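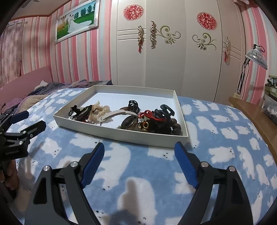

When does the new notice rule for rental evictions take effect?

The rule applies to any notice served after Apr 27, 2024. Notices handed over before that date stay under the old terms, even if the hearing comes later.

The Skedano county council passed the measure on its second reading after a short debate. Under the rule, a landlord must give a tenant 21 days' written notice before filing for eviction over unpaid rent. The old period was seven days. The notice has to list the amount owed, the months it covers and the phone number of the county housing office.

Council member Lucimara Amaral sponsored the measure. She first brought it forward in January, when it failed to get out of committee by one vote. The version that passed drops a section on late fees and keeps the rest.

"Seven days doesn't cover one pay period for most people," Amaral said before the vote. "A lot of these cases would settle if there was time to settle them."

According to the county clerk's report, 473 eviction cases were filed in Skedano last year. The report does not say how many ended with the tenant moving out.

Balakrishnan Hegde, who owns rental units on the east side, spoke against the change. He told the council that small owners still have to make their own mortgage payments during the longer wait, and asked for an exemption for anyone with fewer than five units. An amendment to that effect was voted down.

A landlord who files early can be fined $300 and must start the notice period over. A notice that leaves out the required information carries a fine of $100 for a first violation. The rule does not cover evictions for property damage or criminal activity, where the three-day notice remains in place.

Jong-dae Ko of the county housing office said a blank notice form will be available at the front counter and at both library branches. Tenants who get a notice and are not sure which rule applies should bring it in with a copy of their lease. Walk-in hours are 9 a.m. to noon.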